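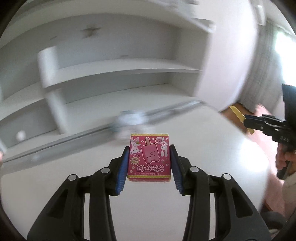
Most advice about storing snacks starts with taking everything out of its box and tipping it into a matching clear container. I've been suspicious of this for years, and after a long winter of trying it properly in our place in Rarnby I'm prepared to say it's a waste of a good afternoon. The box already has a job. It tells you what's inside, it stacks, and it was free. A little pink one with a popsicle character on the front, a bear in a crown on one side and a bunny on the other, can be picked off a crowded shelf by a four-year-old who can't read a word of any language. Try that with a row of identical tubs.

So these are my tips for open shelves and small boxes. Some of them go against what the organizing people will tell you. You can judge for yourself.

Leave small boxes in their boxes

I'll make an exception for flour, sugar, rice and anything that comes in a bag that splits. Everything else stays put. When I decanted the lot, I lost the cooking times, the best-before dates and the allergy information, and then spent an evening writing labels to put back what I'd thrown out. The labels peeled off by September.

If the box is printed in a language you don't read, that's one more reason to keep it. Somebody in the family can usually translate, or a phone will have a go at it. Once the cardboard is in the recycling you're guessing.

Check which way is up

It sounds too silly to write down, but small cube-shaped boxes go on the shelf upside down all the time, and the flap you opened ends up underneath. Pick one up and out come the contents. Before you put a box away, find the opened end and turn it to the top. If the printing is then the wrong way round, too bad.

Measure the shelf, then ignore the basket aisle

The shelves in our kitchen are 22 cm apart, which suits two layers of small boxes and not much else. I bought a set of baskets from Plirnico that were sold as fitting "any standard shelf." They fit, if you don't mind being unable to get your hand in over the top. They now hold mittens.

What works better is the bottom half of a shoebox, trimmed down with scissors so the sides come halfway up whatever you're storing. You can pull it out like a drawer. It costs nothing, and when it gets grubby you make another one.

Wipe white shelves dry

White shelving shows everything, and the special sprays are mostly scented water as far as I can tell. A damp cloth with a drop of dish soap does it. The part people skip is drying. Cardboard put down on a damp shelf goes soft at the bottom and sticks, and then you've got a ring of pink ink to scrub at. Give it 60 minutes if you can, or go over it with a tea towel if you can't.

For ink that's already there, baking soda on a wet finger, rubbed gently. Try it in a back corner first. My neighbour Zubaida Farooqui swears by toothpaste for this. I tried it, and it took off the ink and left a dull patch — I wouldn't do it anywhere you have to look at.

Sort on the table

Clear the table before you start, bring one shelf's worth over, sort it, and put it back before you touch the next. The "empty the whole cupboard onto the floor" method makes for good before-and-after pictures. In a house where supper has to happen at some point, it makes for a kitchen you can't walk through.

I keep two piles: going back, and going out. The third pile everyone recommends, the "maybe" pile, goes straight back in the cupboard every time, so I've stopped pretending it's a pile.

About "first in, first out"

Shops do it and it makes sense there. At home, I've found people take whatever's at the front, and whoever unpacks the groceries puts the new stuff at the front. You can make rules about it. What has worked a little better for us is writing the month on the end of the box in black marker, big enough to see from across the room. Nuno Antunes, who used to stock shelves at Vieira, told me to write it on two sides, and he was right about that.

Empty boxes

Give each one a shake before you flatten it. Small sturdy ones are fine for elastics, birthday candles and spare batteries, but keep two at most. I had a bag of them "for crafts" in the hall closet for ages and the crafts never came. Flattened, the whole bag fit inside a cereal box and went out with the recycling the same night.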